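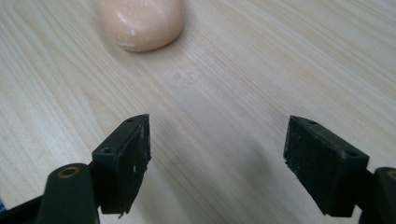 by Plusby Kitchen

October 24, 2025

Search recipes and back issues Go

Soup swap is back! We ran the first one in April, and the emails about it are still coming in, mostly from people wanting the red lentil one again. So we're doing another, at the Worka Street hall, and this time there's a proper recipe to go with it, one that you can make at home whether or not you're coming.

It's squash and white bean, and I have eaten it for lunch four days running without getting tired of it. You want one medium butternut, peeled and cut into chunks, 2 cans of white beans, an onion, a lot of garlic (I use six cloves, you may be more sensible) and a quart of stock. Roast the squash first with oil and salt until the edges go dark. Please don't skip this — it's where all the flavor is. Soften the onion and garlic in a big pot, tip in the squash, the beans and the stock, and let it bubble gently for 30 minutes. Mash some of it against the side of the pot and leave the rest chunky.

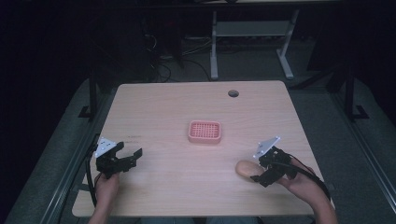
A squeeze of lemon at the end wakes the whole thing up, and if you have sage, fry a few leaves in butter until they crackle and put those on top. Pillai Market had gorgeous squash this week, the small heavy kind with long necks, so go there first if you're on that side of town.

For the swap itself, bring your soup cold in quart containers with a label saying what's in it, and mark anything with nuts or dairy. You go home with as many quarts as you brought. Bread is coming from Unar Bakery again — the seeded loaf too, yes! Freezer space is worth sorting out beforehand. I ended up with nine quarts last time and had to eat a lot of ice cream in one evening to make them fit.

Reply to this newsletter if you want a table near an outlet.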